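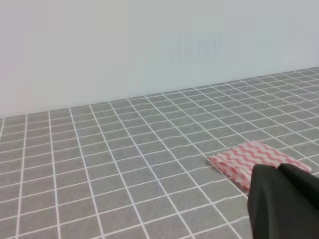 Ticket 1183 — Table cover will not lie flat
Product: Twal wipe-clean cover, gray tile pattern
Status: open, waiting on customer

Customer wrote:

Hello, and thank you for reading this, because I know it's a small thing in the grand scheme! I bought one of your Twal covers in January from the Heso shop in Flallwood, and I do love it. It has brightened up my folding corner no end. My trouble is that it came rolled very tight and it still has soft ripples in it, and when I fold dish towels on top they pick up the ripple and never come out square. I've tried leaving it overnight with books on the corners, and I've tried turning it over and rolling it the other way. Is there a trick to it, or did I get a bad one?

Reply from Gruron support, 2:12 p.m.:

Thank you for such a kind note, and I'm sorry the cover is being stubborn. I don't think you got a bad one. The tight roll leaves a memory in the material, and it takes a little warmth and patience to let go of it.

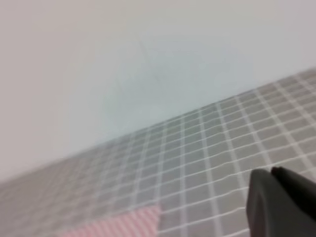 The first thing I'd check is whether the cover is lying straight on the table, as one that's a bit twisted will keep pushing up a ripple however many books you put on it. The white lines make this easy — get down low at one corner and look along them toward the far edge, and any spot where a line wanders is where you should start smoothing. Work outward from there with the flat of your hand, slowly, and lift and reset the nearest edge if the ripple only moves along. Please don't use an iron, even on low.

If that doesn't do it, lay the cover in a warm room for a day with nothing on top, then smooth it again.

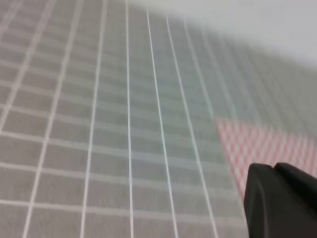
For the towels, I'd fold them on whichever part is flattest for now and use one of the lines as a guide for the long side. Mine come out much neater that way, and I've folded 1000 of them at least!

Customer wrote, 6:40 p.m.:

Oh, that was it, or most of it — it was sitting crooked. One ripple left toward the middle. I'll give it the warm day and write back.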